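Search this site
Search
Popular: phones, cameras, battery life

I've had my Niven for two years now and I still love the camera, but who decided night mode should switch itself on? I tap the shutter at dusk and it just sits there, thinking – and by then my dog has left the yard.
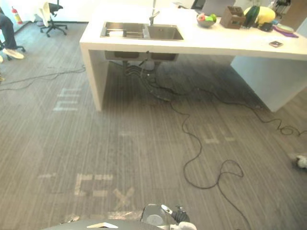

Sedgate Mobile Desk

Give me a plain button on the main screen! My old Amau had one, and I used it constantly (yes, even the blurry shots made me happy). Let me pick the dark, grainy version if I want it.

Comments (2)

Kenneth Ogilvie: Same on mine. I turn it off and it's back on the next time I open the app.

bekul32: I like it on auto, sorry!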